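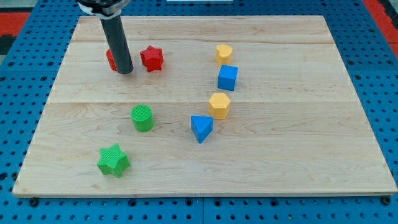 Sorting blocks on the maple board, with the gripper down beside the red pieces.

What the Arm Does Not Take Away

I work in the packing hall at Hindar, where we put together wooden learning sets for schools and kindergartens. I am not an engineer, and English is my third language, so I ask the reader for some patience. I write because many people have an opinion about robots in workplaces, and few of those people have stood next to one for a whole shift.

Our arm came in March. Before that, all the sorting of blocks was done by hand. A block is a small thing, and to sort it is easy, a child can do it. But the order for a large school customer can be 1,496 sets, and then the easy thing becomes heavy. My wrists know this very well. After such a week I could not open a jar at home.

When the managers told us about the arm, they said that it would "free us for more valuable work." I have heard this sentence at two other companies. At Chamoun, where I worked before, it meant that the evening shift disappeared. So I was suspicious, and I think that I had the right to be.

At Hindar the evening shift is still here. I must be fair and write this down. All 17 of us in the hall have kept our jobs. But the jobs are different now, and this difference is what I would like to discuss.

The first change is in the eyes. Earlier I looked at the blocks and thought about other things, my daughter's school, what to cook. Now I watch the arm working, and I must notice when it chooses badly. On the board in the photo the two red blocks stand close together, the star beside the cylinder, and the tube of the gripper comes down right in front of the cylinder. For my hand this is no problem at all. For the arm, a neighbor so close is a difficulty, and I have learned to see such places early. This is a skill. It is tiring in another way than lifting is tiring, and in the evening my head is heavy where before it was my arms.

The second change is in the talking. When we sorted by hand, we sat opposite each other and talked the whole day. Today each person stands at a separate station. The productivity report has no column for conversation, so in the report nothing was lost. I believe that a new colleague learned half of the work from this talk. Last Tuesday a young man asked me how to recognize a block with a bad edge, and I understood that he had been here for weeks and had no occasion to ask before.

The third matter is money. The arm runs on software from Drutix, and those of us who can correct its settings received a course and a small raise. The others received a leaflet. I was in the first group, so I have no personal reason to complain. Still, I find it wrong that the difference between us was decided by who happened to be on the day shift when the trainer came.

I do not want the arm to be removed. Anybody who wishes for the old days should sort 2,000 hearts and stars by hand and then write to me. What I want is simple enough. Let everyone take the course, also the older colleagues. Move two stations together so that people can speak. And ask us before the next machine is ordered, while our answer can still change something. A second arm, for the Vakitz line, is already being discussed upstairs, and until today no person from the hall has been invited to the meeting.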